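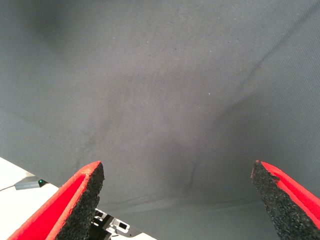

Gray cloth with a long crease.

Ticket: students can't open supplementary exam results
Product: Duvix results portal
Site: Lolton
Opened by: Da-eun Yoo, exam office
Priority: high
Status: closed

9:05 am. Results for the May supplementary exams went live at 9:00. Students enter their roll number and date of birth and get "No record found." The front desk has 67 calls logged. Main exam results from the first sitting still open fine.

9:20 am. Tried 2 roll numbers from the desk list. Same message on a phone and on a desktop. Both students are in the Prustitz marks export with final grades. 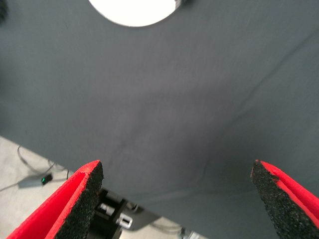 9:45 am. Compared the export with the portal table. Supplementary roll numbers end in the letter S. The import dropped the S, so the portal has the marks but can't match them to what students type in. Asked Lui support whether the import filter was changed.

10:30 am. Lui support confirmed. The filter was set to digits only during the last update. They sent a corrected filter. Told the front desk to ask callers to wait and not to apply for rechecking yet.

11:10 am. Reran the import with the new filter. It takes files of up to 1,000 rows, so ours went in as one file. First run stopped at row 130 on a blank date of birth. Filled it in from the registration form and ran it again.

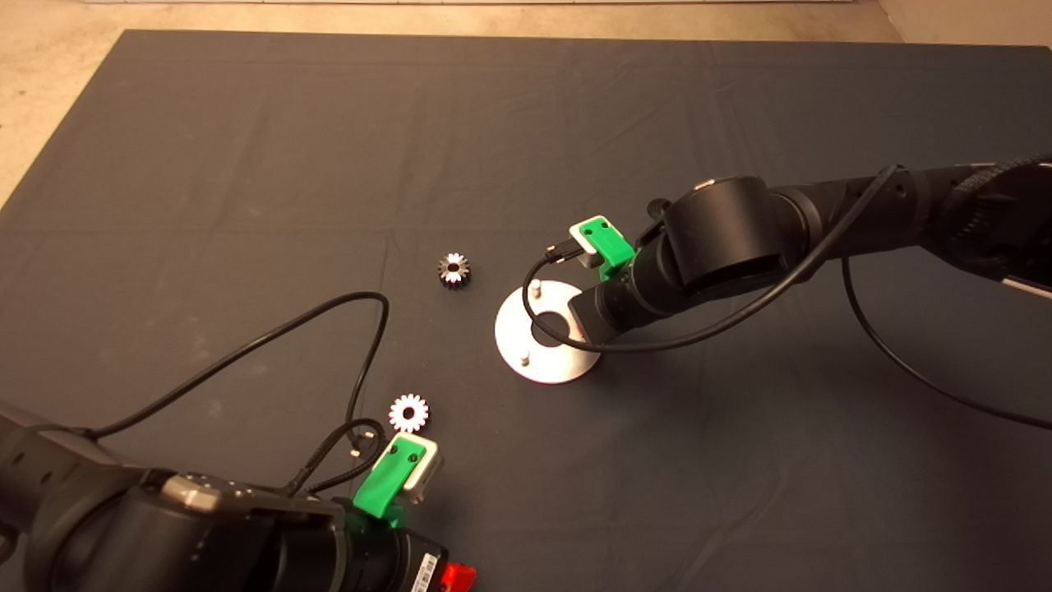 11:40 am. Import finished with no errors. Both test roll numbers now show the right subjects and grades. The PDF mark sheet downloads too.

1:15 pm. Front desk reports no new calls about this. Notice posted on the login page asking students to try again. Closing. Separate ticket opened for the blank date of birth check.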